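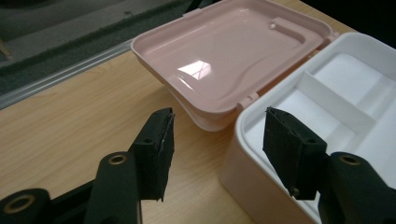
Home Bench notes Grippers Cameras Contact

A week with the Vovitz hand-held grippers

Posted in October by Thu Phùng

I have been wanting to get my hands on a pair of these since Kiyoshi Takagi showed me his in the spring, and they finally turned up! Kiyoshi's were early ones with bare metal fingertips. Mine are the Vovitz pair with foam pads, and I've put them against the Brennan set we have used at Plellham for the last two years. The Brennans have hard rubber tips and a pistol trigger. I know them very well, including the bits I don't like.

My test object is a pink and white storage box with a hinged lid, a small latch at the front and a handle on top. It's a lovely thing to test with. The lid is slippery, the latch is small, and the handle needs a completely different approach from either of them. If a gripper can open it, close it and pick it up, I'm happy to trust it with most of what we do.

The pads first, then. Foam on its own grips beautifully but it wears, and on the first morning I had crumbs of it on everything. Celina Grabowska suggested wrapping the pads in black tape, and I did both sides while the kettle boiled (my wrapping is not neat, and I'd like to see you do it on a fiddly little block with a screw in the side). You lose a bit of softness. I thought I'd lose some grip on the glossy lid too, and if I have, I can't feel it.

With the Brennan tips I got the latch open on 19 tries out of 32. With taped foam I got 27. I wouldn't publish that, I was getting better at it all the time, but I did go back to the Brennans at the end and they were still worse. The rubber skates off the tab and you end up shoving the whole box along.

Closing the lid surprised me. You'd think opening would be the hard part, but swinging it back over from flat, with one finger underneath and the other jaw keeping the base still, took me most of an afternoon to get smooth. Start low. I kept trying to pinch the corner from the top and it just slid out.

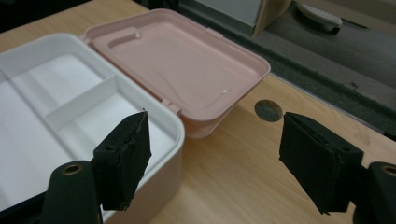 Holding them

The Vovitz grippers sit in an upturned palm with your fingers curled round the body. It feels odd for an hour and then it feels right. My forearms were far less tired than after a Brennan session, where all the weight hangs off the trigger finger. Merja Lehtinen has smaller hands than me and found them a stretch, so she may want the strap version if it ever appears.

The cables are my one real grumble. They come out at the side, and if you turn your wrist much they tug. I now let the right one drop over the side of the table with plenty of slack. A swivel would fix it and I've written to Vovitz to say so.

Cameras

I ran three: one on each gripper and one up at head height. The gripper view is wonderful for the pads and hopeless for knowing where the other hand has got to, so the head view does the job of tying it all together. I'd been thinking of leaving it out to save disk space. I won't be.
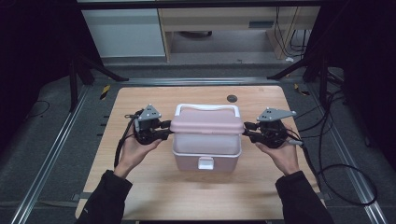

3 min read

Controllers are the next thing. I have only used the Vovitz one so far, and its open and close travel is pleasingly even, with no dead patch at the start like the Brennan has. Eamon Madigan is lending me his Hulden controller, which he swears by for slow movements, and I want to try it on the latch before anything else. I'd also like to try lifting the box by the handle with one gripper while the other stays out of the way. So far I've used both every time, mostly out of nerves.

If you've got a better wrap than cloth tape, please tell me what it is. I have one roll left and the left pad is already starting to wrinkle at the top.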